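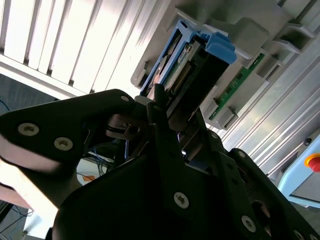
Watbridge, 9/6/20. Brellix has released version 3 of Stesano, its planning software for robot arms that work on desktop computers and servers. The new version is available to existing customers now.

Stesano takes a written job, such as fitting a hard drive or a memory module, and turns it into arm and gripper movements. Version 3 adds a planner called Kun, which checks each movement against a model of the open case, including drive cages, brackets and the fixture that holds the parts.
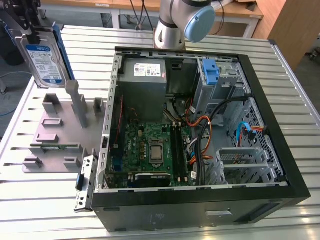

Cables are the main change. Earlier versions treated the inside of a case as fixed. Kun updates its model from the cameras before each approach and chooses another path if a cable lies across the first one. If it finds no safe path, the arm stops and the operator is asked what to do.

"Most of our support calls were about cables," said Flora Gunn, head of software at Brellix. "We tested the planner on 1338 recorded jobs before we let it near a customer's bench."

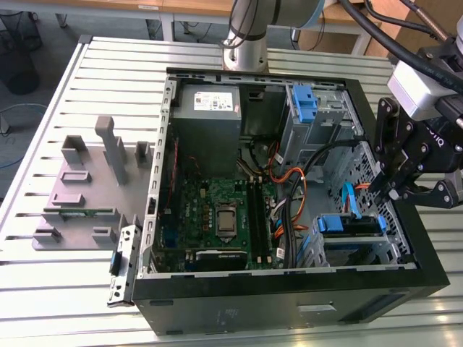 A Robotiq gripper over an open desktop tower, with the fixture tray to the left.

The part library now covers 29 drive caddies and brackets. Users can add their own from a CAD file. Job logs hold up to 2000 entries and can be exported as plain text.

Ánh Bạch, who leads the perception team, said support for laptop cases is planned for December.

Licence terms are unchanged. Release notes and the upgrade guide are on the Brellix customer site.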